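Is the Culari two-arm table kit worth it for bowl sorting and stacking?

Asked in: Automation > Small Arms and Grippers
Tags: dual-arm, tabletop, gripper, dishes, Culari
Asked 10/14/22 by rewi_bench

I am trying to decide between the Culari two-arm table kit and putting together the same thing from parts. The task is narrow: pick up empty bowls from a tabletop, sort them by type, and stack them or set them on a raised rack. No food, no liquid, no glassware. Cycle time matters less to me than how often a person has to step in.

The kit as quoted has two arms, two parallel grippers, the table frame, power supplies, the Flarnent control software with a one-year license, and a half day of remote setup. The cameras are extra. The quote does not include a computer. The sales sheet gives a payload of 500 g per arm at full extension, and most of our ceramic bowls are under that, but our serving bowls are not.

I went to look at a setup doing this kind of work before asking for a second quote. They use ceramic and plain bowls mixed, with a small perforated rack at the back of the table.
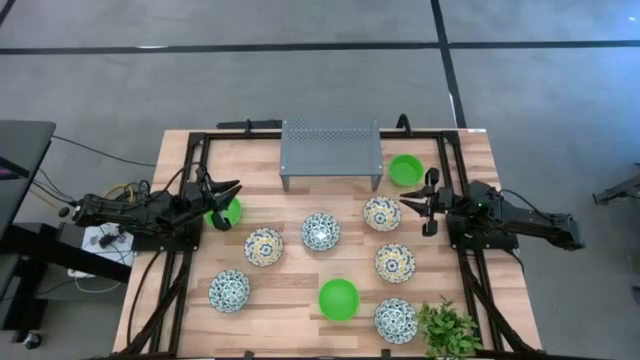

The arms are mounted on opposite sides, and that is the part I have the most doubts about. Culari offers a same-side mount as an option for the same price. With the arms facing each other, the shared area in the middle is large, but the software has to keep them out of each other's way. With same-side mounting you lose some overlap and the arms do not point at each other.

Specific questions:

1. Does the two-finger gripper hold a glazed rim well enough to lift a bowl by one side, or does the bowl rotate in the fingers?
2. How good is the Flarnent collision handling when both arms want the middle of the table?
3. Is the 500 g figure usable, or should I derate it?
4. Opposite-side or same-side?
5. Is the license renewal required to keep running, or only for updates?

I can do my own wiring and I write Python. I do not want to write a motion planner.

Comments on the question:

dpk_controls: What is the diameter range on your bowls? The stock fingers only open so far, but if you are gripping the rim it is wall thickness that counts and not diameter.

rewi_bench: Rim grip only. Walls are thin on the everyday bowls, thicker on the serving bowls. I have not put a caliper on all of them.

dpk_controls: Do that first.

3 answers

Answer 1 (accepted)
Jarrah McAlister

I have run the Culari kit since January on a similar job, bought at full price. Taking your questions in order.

1. Rim grip. It holds, with conditions. The stock finger pads are a hard rubber and they slip on a glazed rim when the bowl's center of mass is far from the grip point, and with a rim grip it always is. The bowl does not usually drop. It pivots between the pads until it hangs at an angle, and then it will not stack because the foot is not parallel to the bowl under it. Two fixes worked for me. The first was the softer pads, sold by Culari as a spare part, which are wider and resist the pivot. The second was turning the gripper so that the fingers straddle the rim with the inside finger reaching further down the wall. That took a change to the grasp offset and no new hardware. I use both.

Plastic bowls are easier in one way and harder in another. They are light enough that pivoting is rare, but a light bowl gets pushed along the table by the outside finger if the approach is off by a few millimeters. Slow the last part of the descent. There is a separate speed setting for it. 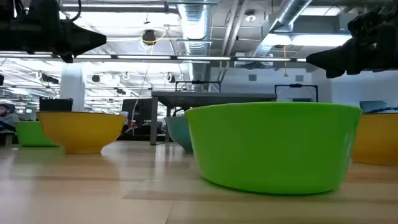
Both grippers held over the bowls, as seen from table height.

2. Collision handling. Flarnent does this by reserving volumes. When one arm has a move planned through the middle, the other one waits outside until the volume is released. It is safe and it is slow. In my logs the waiting arm was idle for 40 percent of a run when all the bowls started near the center. Spreading the start positions out brought that down a great deal. If you can divide the table so that each arm mostly picks from its own half, do so, and keep the shared area for handoffs and for the rack.

The reservation is made for the arm and the gripper. The held object is only included if you tell the software its size. The default held object is a small cube. If you leave it at that and carry a wide bowl past the other gripper, the two will touch. Set the held object per bowl type before you run anything ceramic.

3. Payload. Derate it. The number on the sheet is static, with the arm straight out, and it does not cover the torque from a bowl held by one edge. I would not rim-grip anything over half the rated figure at full reach. Closer to the base you can go higher. Your serving bowls are probably out unless you use both arms on one bowl. The software supports that, but I have not had it working reliably. The two arms drift relative to each other by enough to load the rim sideways.

4. Mounting. Opposite-side for sorting, same-side for anything where a person needs to stand at the table and load it. Opposite-side gives you better access to a rack placed at the back edge, from either arm. It does mean that the cables come down both sides of the frame, so plan for two drops and tie them to the legs. Mine snagged twice before I put strain relief on the base connectors.

5. License. It keeps running after the first year. You lose updates and phone support. The calibration tool also checks in with the license server when it opens, and I do not know what it does on an expired license. Ask for that in writing.

Things not in your list that cost me time:

The rack. If it has short legs, model it as a solid block down to the table. I modeled the top plate only, and the planner sent a gripper underneath.

Patterned bowls. The supplied detector did well on plain bowls in one color and badly on blue and white patterned ones, particularly with one patterned bowl close to another. It would merge the two outlines. I collected my own images and retrained, which took a weekend. Plain bowls needed nothing.

Glare. Overhead lights on a glossy tabletop gave false edges. A matte cover on the table cured most of it.

Would I buy it again? Yes for the arms and frame. The frame is stiff and the arms have needed no repair. The software is adequate. The documentation describes an older version and several of the menu names are wrong.

Comments:

rewi_bench: Very useful. Did the softer pads leave marks on the glaze?

Jarrah McAlister: Gray smears at first. They wash off. The pads wear, so order a spare set with the kit.

hollis_m: You can change the default held object in the site config so you don't have to remember it per job. Look for payload_geometry.

Jarrah McAlister: That works on the current release. It was ignored on the one I started with.

Answer 2
Vaughan Lockyer

I priced the build-it-yourself route last year against this kit and will give you the other side.

The parts are cheaper. An aluminum extrusion frame is a day of work with a saw and a square, and any flat top will do. Two arms of the same class can be had from Jilia for less than Culari charges, with a comparable gripper. The saving on hardware was real in my case, and it went into labor. Most of that was in three places: getting both arms into one coordinate frame, writing the interlock, and power. On power, do not run both arms, the computer and the monitor from one cheap strip. Give each arm its own supply and put the emergency stop upstream of both.

You said you do not want to write a motion planner. With the Jilia arms you would not write one, but you would be configuring an open source one, and for two arms in a shared space that is a fair amount of work. My estimate was two weeks and it took seven.

On opposite-side mounting I disagree in part with the accepted answer. It is better for reach, but calibration between the arms is harder because each arm touches the shared target from a different direction, and any backlash shows up with opposite sign. I recalibrate whenever the table has been bumped. Same-side was more forgiving. If you go opposite-side, bolt the bases to the frame and not to the tabletop. Wood moves.

If your time is billed to someone, buy the kit. If you want to change the gripper later, build it. The Culari wrist flange has its own bolt pattern and the adapter plate adds length and weight you then have to subtract from the payload.

Comments:

dpk_controls: Which planner did you use?

Vaughan Lockyer: The one that shipped with the arm's driver package, with the self-collision matrix edited by hand. I would generate it next time.

rewi_bench: Billed time, so that points to the kit. The flange is a good catch, it is not on the quote drawing.

Answer 3
tablearm77

we have one, its fine. get suction instead of fingers if your bowls are all smooth inside, way less fuss. support answers email in a day or so

Comments:

Jarrah McAlister: Suction on a curved interior depends heavily on cup size. The kit has no vacuum line, so add a pump and tubing to the cost.

hollis_m: Also will not work for putting one bowl into another unless you release from above the stack.

Update from the asker

I measured the bowls as suggested. The everyday ones are within the derated payload. The serving bowls are not, and they have been dropped from the job. Culari confirmed by email that the same-side brackets can be ordered later, so I am starting with opposite-side. Soft pads and one spare set are on the order. I have asked about the calibration tool on an expired license and have no reply yet. Will add it when I get one.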